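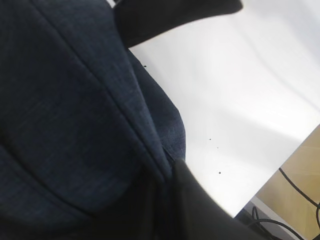

Photo: Plameck workshop

About Plameck

Posted in March by the Plameck workshop

Plameck is a shared workshop where members build robots in the evenings. We started in a home garage with one bench. Now we rent 110 square meters and have 67 members.

Our main build is Irkeris, a bench arm that handles cloth. Navy fabric with a raised seam is harder to grip than a block — it bulges and folds between the two fingers, gathering where the lower one presses it. Grip code and finger drawings are kept in the shared folder, and any member can change them.

Dues are $50 a month and cover the printers, the bench power supplies and basic hardware. Motors you buy yourself. The doors open at 6 p.m.

New members do a short safety session before using the arm. Write to the front desk to book one.

Shares: 86
Comments (0)

Related
Joining the workshop
Irkeris build notes
Prenico wrist mount, second version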